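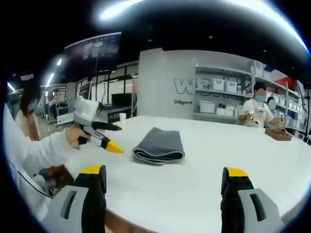
Tomoana Robotics Review, Issue 42, page 30

Cilow 3: Episode Tagging for People Who Record Too Much
Reviewed by Adanech Gashaw

Folding a towel takes very little time. Telling a computer when you folded it takes most of the afternoon. Cilow 3, from Ultholm, promises to hand the afternoon back. You feed it recordings from hand-held grippers, it works out where each camera was, lines up the left hand with the right, and cuts the whole thing into tagged pieces: reach, grasp, fold, let go, stand there wondering.

I ran it on 912 episodes of towel work, all shot through wide lenses that bend a straight table into a banana. Huw Kemeys did the install. He has asked me to mention that the installer wants a Python version older than the one the manual says it wants.

Tracking
The pose tracker is the best part of the package and I would buy it alone, if Ultholm would sell it alone. Big white tables are miserable for visual tracking. A tracker needs corners and texture to hold on to, and a clean tabletop offers it a speck and a paper cup. Cilow leans on the background instead. Shelving, storage boxes, large lettering on a wall, tangles of cable under a desk: it likes all of that very much. Our tidier rooms scored worse than our messy ones, and I have forwarded that finding to the people who nag me about my desk.

It also masks out the gripper's own jaws before tracking, so they don't get mistaken for a piece of the room that happens to follow you everywhere. Version 2 needed a hand-drawn mask for this. I drew it badly and paid for it. 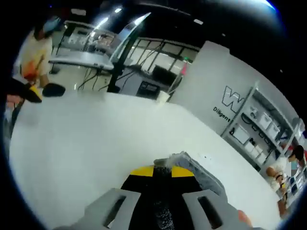

Pairing the two hands
Each gripper is recorded separately and Cilow matches them up afterward. When the other gripper is in view, with its yellow tip showing, the match is solid. When neither camera can see the other it falls back on timestamps, and timestamps are only as good as whoever set the clocks. (Guido Carbone set ours. We've moved on.)

Bystanders are a weak spot. If somebody across the room is also holding a gripper, Cilow may propose them as your left hand. You can reject the suggestion with one key. It will bring it up again in the next episode.
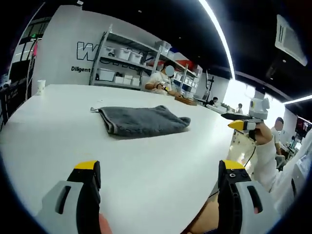 Cloth states
New in this version is a classifier that labels the cloth as flat, partly folded, folded or "other." On a dark towel against a white table it is very good, which is a bit like being very good at finding the moon. A towel folded into a bundle with one corner flap sticking out gets "partly folded" or "folded" depending on, as far as I can tell, its mood. Csenge Juhász argues that people can't agree on that one either. She's right, but people don't report it at full confidence.

You can retrain on your own corrections. Ours took 42 minutes on one graphics card and fixed most of the flap business. It also made the model suspicious of hems for a while.
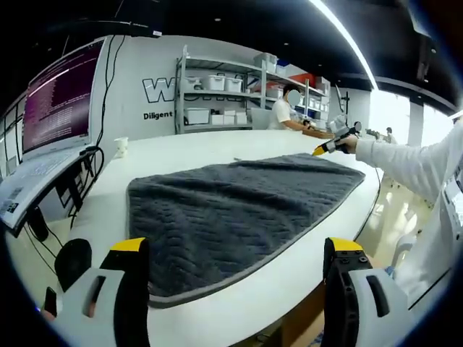 The interface
Gray on gray, with a timeline you can't zoom past a certain point for reasons the help page calls "by design." Keyboard shortcuts are excellent. Undo goes back 3 steps, so make your fourth mistake carefully.

Everything can be run from a terminal too, and after the first morning that's how I ran it. The log messages are plain and they name the episode that failed. Export goes to the usual formats plus Trarkitico, for both people who use it.

Price and verdict
There is a 30-day trial with nothing switched off. After that it's a yearly license per seat, and a "seat" includes the machine that only does the overnight batch.

Buy it for the tracker, put up with the pairing, check the cloth labels by hand until you've retrained. Liette Boychuk, who tags more of this stuff than the rest of us together, has kept her old scripts in a folder called "justincase" and last opened it in May.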